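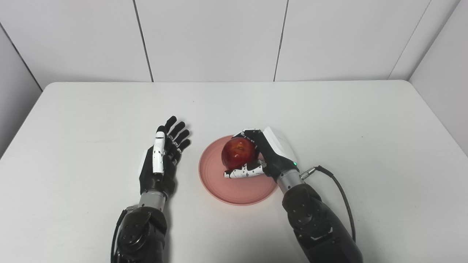 The check at the start of a shift has to find a slack finger before the customer's product does, a user of the Plurkitz cell wrote to Skisine in February, and it has to be something an operator can run without opening a laptop. The message listed three faults that the old start-up routine had passed as good: a worn thumb joint, a wrist connector backed off part of a turn, and a hand refitted slightly rotated on its mount.

Skisine publishes revised service routine for Plurkitz two-handed cell

Aug 4, 2024 - Skisine today released revision 3 of the setup and care routine for Plurkitz, its two-handed handling cell. The routine replaces the start-up check, the wrist connector procedure and the hand replacement procedure. It applies to all Plurkitz cells in service and needs no new parts. Cells running the earlier software must be updated before the new check will appear on the operator panel.

The revision was written with Zorkmont, the service contractor for the cells, and tested at Güneş, a packing site that runs Plurkitz on fresh fruit.

Start-up check

The earlier check moved each joint through its range with the hands empty and compared motor current against stored values. It remains in the software as a service function. Under no load, a finger with play in it draws nearly the same current as a sound one, and the check would pass it.

The new check uses an apple and a shallow round plate. One hand holds the fruit over the plate while the other is parked palm down on the table with the fingers extended. The holding hand closes to a set force and stays closed for 30 seconds. The controller records the position of each finger joint at the start and end of the hold. Any joint that has crept past its limit is reported by hand, finger and joint number. The hands then change roles and the hold is repeated.

A full check takes 15 minutes from a cold start, including warm-up. Operators should use firm, undamaged fruit, and should replace it when the skin softens. Bruised fruit gives under the fingers and will be reported as creep. Wax or juice on the fingertips has a similar effect, so the tips are wiped with a damp lint-free cloth before the check and allowed to dry.

The plate should be plain and of a single colour that stands out from the table. Patterned plates have caused the head camera to misplace the rim. The cell locates the plate by its rim at the beginning of the check, so the plate does not need a fixture, but it must lie flat and within reach of both hands.

Parked hand

Park position has been changed. In the earlier software the idle hand was held clear of the table, which kept the shoulder and elbow drives loaded for the length of the task. The hand now rests on the tabletop. Zorkmont reports lower drive temperatures at Güneş with the new position, and no marks on the underside of the fingers.

Because the parked hand may be close to the plate, the approach path for the working hand has also been revised. The working hand is now brought up on its own side of the plate and turned upright before it crosses the work area. 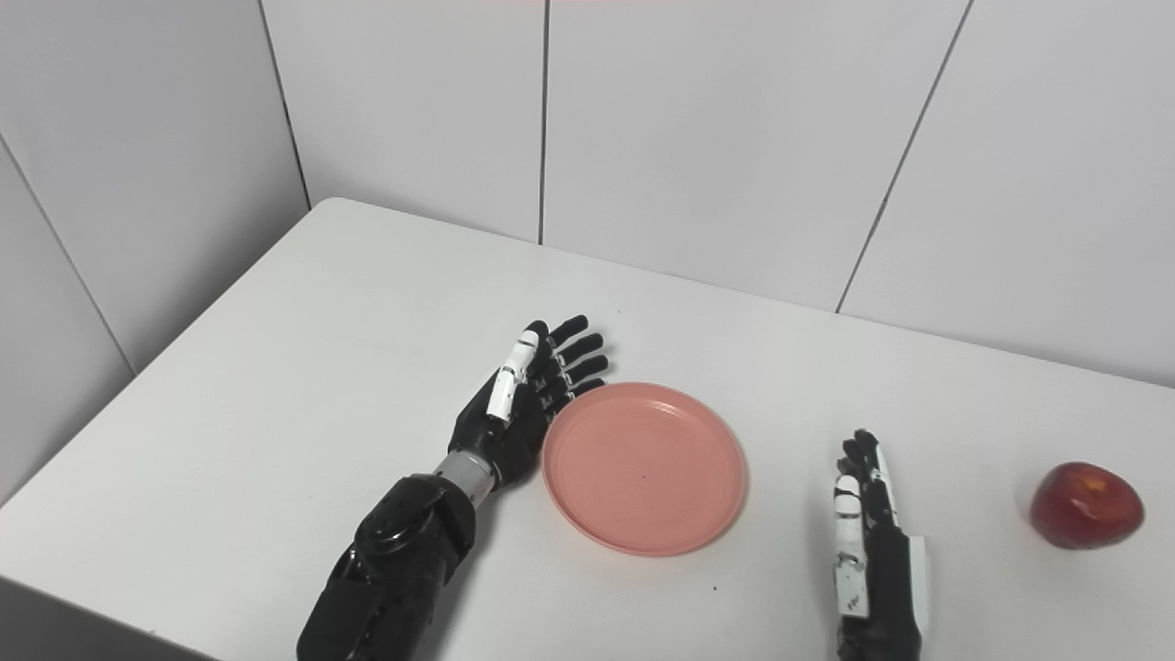

Sites that have written their own tasks should check any path that passes between the plate and the pick position. The upright hand is taller than the old travel posture, and fixed lights, brackets or guards mounted low over the table may need to be raised.

Wrist connectors

The cable at each wrist is the part most often disturbed during cleaning. The routine now calls for the following at the weekly service, with the cell isolated and the arms resting on the table.

Turn the connector collar clockwise by hand until it stops. Do not use pliers. If the collar moves at all, record it on the service sheet.

Look along the cable for flat spots, cracks and rubbed areas. The cable should leave the wrist in an open curve. A cable that has been pulled tight against the forearm will fatigue at the connector, and one left too long can catch on the table edge when the arm draws back.

Restore power and wait for the wrist indicator to show green. Move the wrist slowly through its full turn from the panel. If the indicator drops out at any angle, take the hand out of service and replace the cable. Cleaning the contacts may clear the fault for a few days but is no longer accepted as a repair.

Replacing a hand

A replacement hand must be aligned to the wrist mark before the clamp is tightened. Skisine has found that a hand can be clamped slightly off the mark and still complete the old joint check. In use, the thumb then meets the fruit too high and the fingers carry the load unevenly.

After clamping, run the start-up check three times with the same apple, turning the fruit between runs. The reported joint positions should agree within the limits printed on the service sheet. If they do not, loosen the clamp, realign and repeat. Force calibration is done last. Calibrating before alignment stores the error and makes it harder to trace.

Left and right hands are not interchangeable, and the thumb modules are matched to the hand they were supplied with.

Trial at Güneş

The routine was run 173 times at Güneş before release. It flagged worn thumb joints on both hands of one cell and a loose wrist collar on another. One alarm was traced to overripe fruit, and the wording of the fruit instruction was changed as a result. The weekly connector service was carried out by site staff after a short session with Zorkmont.

Availability

The revised routine, the service sheet and the software update are available to registered Plurkitz sites through the Skisine service portal at no charge. Printed copies can be ordered through Zorkmont. The earlier routine will remain on the portal for reference, marked as withdrawn.

Media and service enquiries should be directed to the Skisine service desk.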